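From: Malou Eskildsen
To: Skurar community garden list
Date: 4th June
Subject: Re: Corn night and the plots, a few things

Hi all,

Kaj Mikkelsen wrote:
> Are we still doing the corn supper at the end of the season, or has it
> gone the way of the pumpkin weigh-in? Also, what do I do with my half
> of plot 17? It's all couch grass.

Yes, Kaj, still on! Þórey has offered her place again and I've already said I'll bring the butter (the good salted stuff, my favourite part of the whole night). We had 10 cobs left over last year, so please don't everybody bring a dozen. 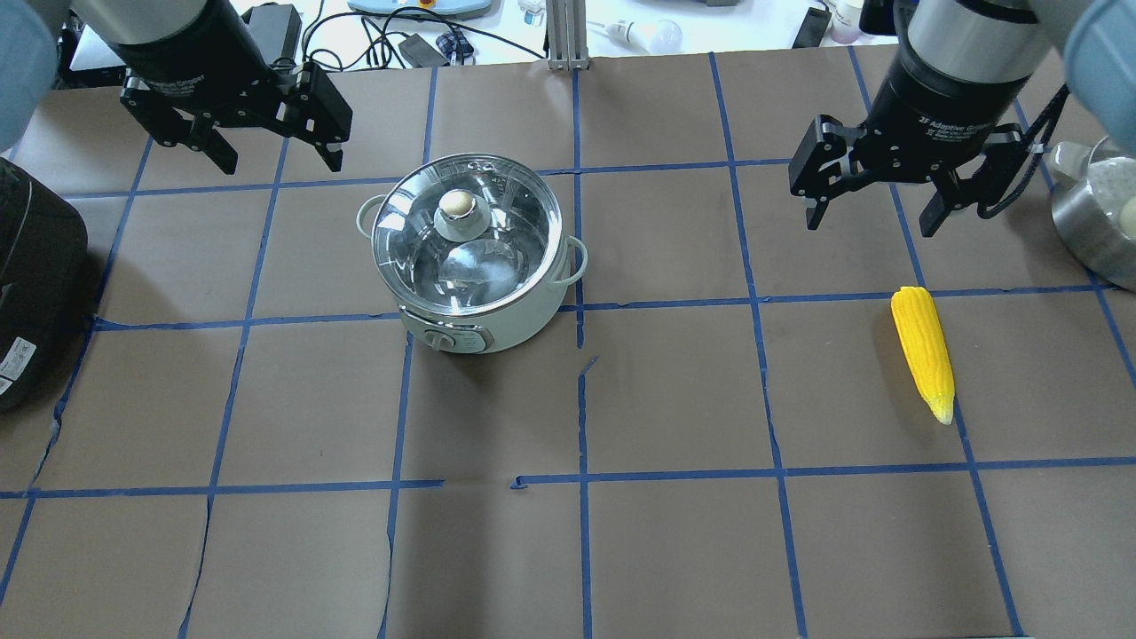 Little electric pot with the glass lid.

On the couch grass, I had the same trouble and ended up smothering mine under old carpet from October right through. Bjarke reckons you can dig it out but he's got a better back than me. Whatever you do, don't put the rotary hoe through it, you'll have it coming up in your neighbour's beds as well and Hjalti will never forgive you.

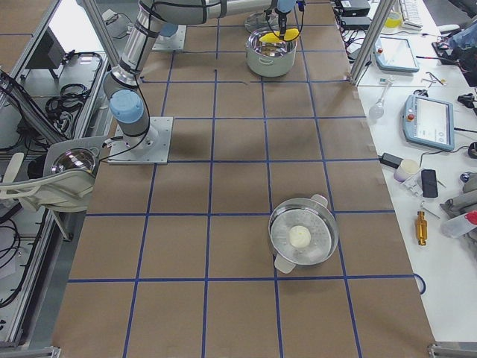
I'd also get some compost onto that end while you're at it, the soil's a funny grey colour down there and the beans sulked all year. There's a heap behind the Stostorham shed, help yourself and bring your own barrow as ours has a flat tyre again.

Now, jobs before the supper:

- Seed order. Send me your list. I'm getting two packets of the Billitz sweet corn for anyone who wants to share, it was lovely and sweet last time even after a couple of days in the fridge.

- Corn for the night. Pick it as late in the arvo as you can and leave the husks on till you get there.

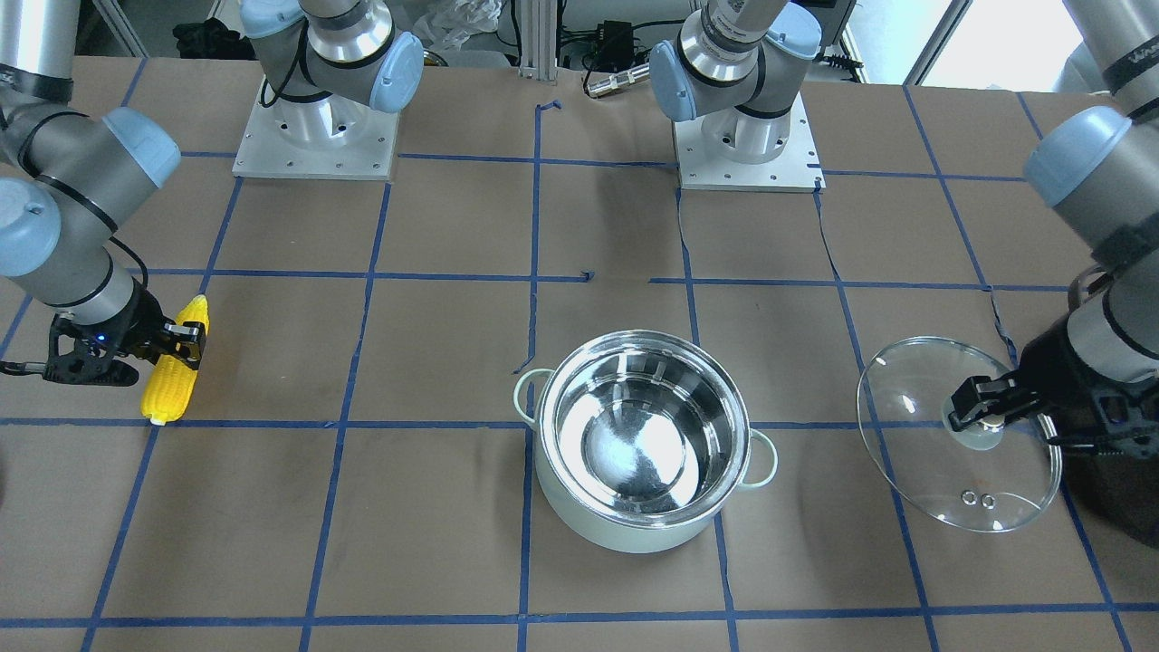
- Water. The tap near the Skov gate is dripping, so turn it off hard until Hjalti gets a new washer in.

Cheers,
Malou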